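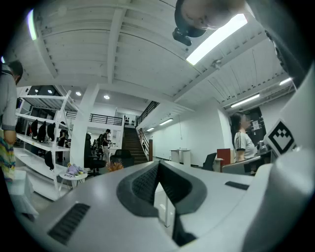

Tosus hand-held gripper, upper surface of the body, with marker housing at right. Evaluation floor, Pollau.

Tosus Hand-Held Gripper — Evaluation Unit
Item no. 1229
Availability: on loan or for purchase
Supplied by Wotitz Equipment, Pollau

Overview
The Tosus is a gripper carried and worked by hand. It is offered to laboratories and integrators that wish to compare gripping tools before committing to an arm or a controller. The body is pale gray and white plastic with rounded contours. A dark, curved mount sits at its center, and a black slotted vent grille is set into the left side. The white housing on the right carries a black-and-white fiducial marker.

Wotitz keeps the Tosus in stock next to the Tsuchiya parallel gripper. Customers may borrow both units under one agreement and run the same tasks with each.

Specifications
Operation: hand-held, one operator
Rated cycles between service: 3000
Recording channels: 4
Marker: printed, fixed to housing
Replacement marker sheet: item no. 261
Camera view: wide angle, upper surface of gripper included

Trial loans
The standard loan runs for four weeks. Each unit is shipped in a padded case with a charger, a data cable and a printed task sheet. The task sheet covers picking, placing, turning and handing over, and has blank columns for a second gripper. Completed sheets remain the property of the customer — Wotitz does not ask for copies.

Customers who wish to try the unit before arranging a loan may do so on the evaluation floor in Pollau, by appointment.

Notes on comparison
Results from the Tosus and the Tsuchiya should be recorded with the same camera settings. The two grippers differ in weight and grip width, and operators are advised to complete a short practice run with each. Keep the marker clean and uncovered. Do not apply tape or labels to the housing.

Service and returns
Units purchased from Wotitz may be returned for inspection at the rated service interval. The June service period is reserved for loan units, and customer repairs received in that month are scheduled after it.

Page last revised February 24, 2019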